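Sivis Divided Pantry Tray
Clear plastic, shallow, rectangular
Item 957 — Burkurley Storage

Open tray for snack bags, sachets and small packets on a shelf, bench or table. The walls slope slightly. Divider ribs rise from the floor near the middle and separate the interior into compartments.

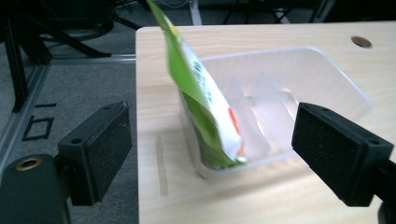 Light wood tabletop.
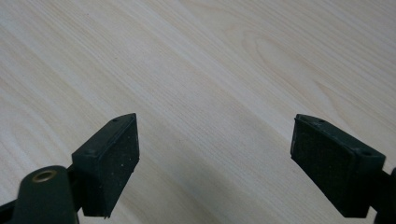

Ronaldo Dagdag writes that his set has been in the pantry since February and that taller bags stay upright if they go in on a lean, bottom end down in the corner. He would like a deeper version for flour.

Care: hand wash in lukewarm water, mild detergent. No abrasive pads — they dull the colour and clarity of the plastic.
Sold in packs of 2. Trade cartons of 100 on request.
Matching lid (Bedau) sold separately.
Page updated 9 Sep 2026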